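Lista de verificación: barandillas, escaleras y altillos
Tiempo de lectura: 2 min

Edificio: nave Condico. Ficha 3817. Inspector: Jhonatan Flores. Fecha: 1 de junio de 2023.

1. Anclajes de los postes. CONFORME. Reapriete hecho en abril; sin holgura.
2. Altura del pasamanos. CONFORME.
3. Pintura. OBSERVACIÓN. Óxido incipiente en la base de dos postes. Lijar y repintar.
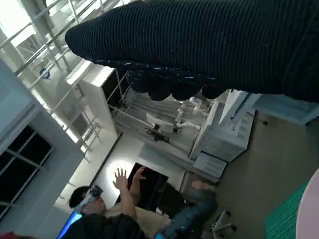
Departamento de Mantenimiento y Prevención – Pratuter

4. Separación entre barrotes. CONFORME.
5. Huella antideslizante. NO CONFORME. Banda despegada en el tercer peldaño. Plazo de corrección: 20 días.
6. Alumbrado de emergencia. CONFORME. Autonomía medida: 187 minutos.
7. Carga máxima del altillo. OBSERVACIÓN. El rótulo no se lee desde el arranque de la escalera – reubicar.
8. Vías de paso. CONFORME. Ancho libre mantenido en todo el recorrido.
9. Extintores. CONFORME. Precintos intactos, revisión Kerekes vigente. 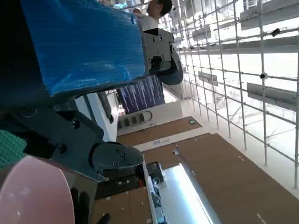

Fig. 2. Plástico azul arrugado y soporte negro con orificios para pernos.

10. Tornillería vista. CONFORME. Sin cabezas salientes en zonas de roce.
11. Rodapié del altillo. NO CONFORME. Falta un tramo de 42 cm en el lado norte.

Resultado: apto con reservas. Los puntos 5 y 11 requieren nueva visita.

Comentarios (2)

Brenlow_obras: En el punto 11, ¿vale un rodapié atornillado o tiene que ir soldado?

J. Flores: Atornillado, con tuerca autoblocante.

Relacionados
– Revisión de escalas fijas
– Puertas cortafuegos: ficha abreviada
– Estanterías de carga: daños admisibles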